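Broka block - plain coloured play cube, sold in Australia by Inadard of Tistville. Designed by Wiebke Görtz for the toy maker Dreßler. First run 4000 sets, April release. No letters or numbers on any face.
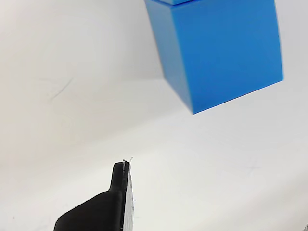 Colour is the main way of telling sets apart, and collectors sort by it before anything else. Blues are the most traded. A bright blue cube with a matte finish, faces unmarked and edges slightly rounded, is the usual refernce for the type. Early sets came in a calico bag, later ones boxed. Spares sold in packs of 3.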